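[gearwork-list] Re: Planet plate, fit of second gear on post

From: Attila Gulyás
To: gearwork-list
Subject: Re: Planet plate, fit of second gear on post

Replying inline to the February message on the carrier plate. I have trimmed the quoted text to the parts I am answering.

> The Strazds drawing gives the posts and the plate as one item,
> number 853, and the gears as a separate item. It says nothing about
> the order of assembly. We have been putting the gears on with the
> plate flat on the bench and losing time at the second one. The first
> goes down without trouble. The second stops part way and has to be
> taken off and started again. Is this a tolerance problem, or are we
> doing it wrong? Also, does anybody put something under the plate?
> Ours has picked up marks.

I don't think it is tolerance. I measured the bores in one box of the Jitov gears and none of them was undersize. The posts on my plates are within the drawing as well. A gear with a short bore and a close fit will stop on the post if it starts with a slight tilt, and pushing harder only sets the tilt. It has to come off and go on again square.

On the surface: yes, put something under it. I use a woven gray mat over the concrete floor when the bench is taken, and the same mat on the bench otherwise. The plate lies flat on it and does not skate when side load comes on a gear.
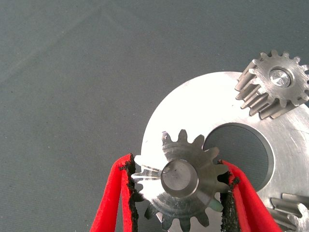
Reading time: 3 min

The gear at the upper right is seated on its shaft, and the end of the shaft shows in the middle of the gear with a small dimple in it. I use the shaft end as the first check. When the gear is down, the end face is plainly visible inside the bore and the ring around it looks even. If the ring looks wider on one side, lift the gear and look at the bore before doing anything else.

The big hole through the plate has a beveled edge. Run a fingertip around the bevel before starting. A burr there does nothing to the outer gears, but it will scratch whatever goes through the center later, and it is much easier to dress with the plate bare. The light scratches on the face I leave alone. They are cosmetic, and a flat stone across the face does more harm than the scratches do.

> Should the gears be greased before they go on, or after?

After. A greased bore hides a tight start, and you will not feel the tilt. I wipe the posts and bores with a lint-free cloth, assemble dry, check that each gear turns freely, and then put one drop of the Mitow light oil on each shaft end. The teeth get grease only when the whole set is closed up.

> What order do you put them on in?

My order for this plate, which you are free to ignore:

1. Wipe the plate, posts and gears. Set the plate on the mat with the posts up.

2. Lay out the loose gears beside the plate, clear of its rim, so that nothing rolls under it. Check the teeth for dings while they are out in the light.

3. Fit the first gear. Hold it by the teeth on opposite sides, start it level, and let it down without twisting. Turn it a full revolution by hand before going on.

4. Turn the plate so that the next empty post is nearest to you. Reaching across the center hole is where most of my crooked starts came from. The peg is small, and from the far side you are judging the height of the bore at a bad angle.

5. Fit the next gear in the same way. If it stops, lift it straight up, rotate it by one tooth and start again. Do not tap it.
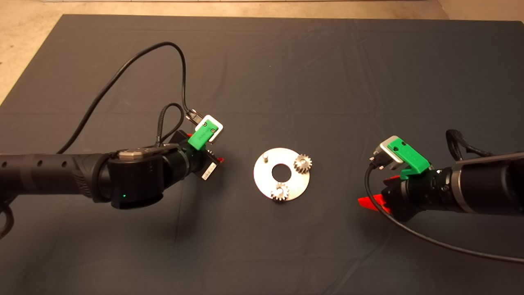
6. Fit whatever gears remain, then go over all of them again for free turning. One that was free by itself can bind when its neighbor is in place.

7. Oil the shaft ends and write the lot number on the traveler.

I kept a log of this on the Passtead job. Out of 200 fits with the plate left in one position, 12 had to be lifted and restarted. I have not run the same number with the plate turned each time, so I won't give a rate for it, but the log for that method is short and has few entries.

> Can we swap in gears from the older lot?

Only if the face width matches. The older lot, 1084 on the box label, has the same tooth count but a wider face, and the gear stands proud of the shaft end when it is fully down. It will turn freely and pass step 6, and then foul the cover. Keep the two lots in separate trays.

If yours still stop part way after trying it square, post the bore and post diameters, measured at both ends, and state what you measured them with.

Attila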